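Iddale Play Mat, item 1131

We love this mat! It's the one Flillex folks ask for again and again, and it has been in our range since 2006. Roll it out on a desk, a shelf or the floor and the whole corner cheers up (ours lives under the craft table). 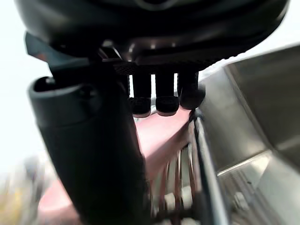 Color below, black parts close up.

Comes rolled in a sleeve with a strap. Let it lie flat overnight before you use it. Wipe with a damp cloth, no bleach please. Matching Trerorden storage roll sold separately, item 1399.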